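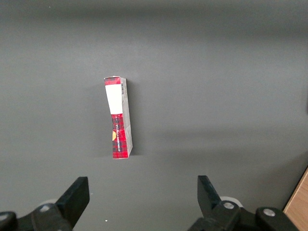
I have a weakness for a tartan box. Put almost anything in red plaid cardboard and I'll pick it up, turn it round, and very likely walk out of the shop with it. This one is tall and narrow with a big white label at the top that has nothing on it whatsoever, and I've been itching to write on it all week.

So the great present drawer sort-out has begun (yes, in September, don't shout at me). The drawer is really a bottom shelf in the hall cupboard, and it's where I keep nice boxes, ribbon, tissue paper and the odd thing I bought in February for a person I hadn't decided on yet. I got everything out on Sunday afternoon and it covered the whole landing. There were 15 gift bags, most with somebody else's name on the tag!

My rule is that a box can stay if it stands up by itself and shuts properly. Round tins are allowed too, but they have to earn their space by having things inside them. Anything squashed goes in the recycling, even the pretty ones, and I did have a small wobble over a blue one from our holiday in Humunby. It went in the end. Well, it went as far as the back door.

The tartan one is going to Grímur, my brother-in-law, who is impossible to buy for and whose birthday is coming up. He likes anything that looks faintly Scottish, despite never having been. I'll put his name on the white bit in my best handwriting, black pen I think, or maybe dark green if the good one hasn't dried up. No wrapping paper. It would be a crime to cover that plaid.

Next up is the ribbon, which is all in one enormous knot. Does anyone have a way of storing it that doesn't involve buying a special thing to store it in? I've tried kitchen roll tubes and they just roll off the shelf.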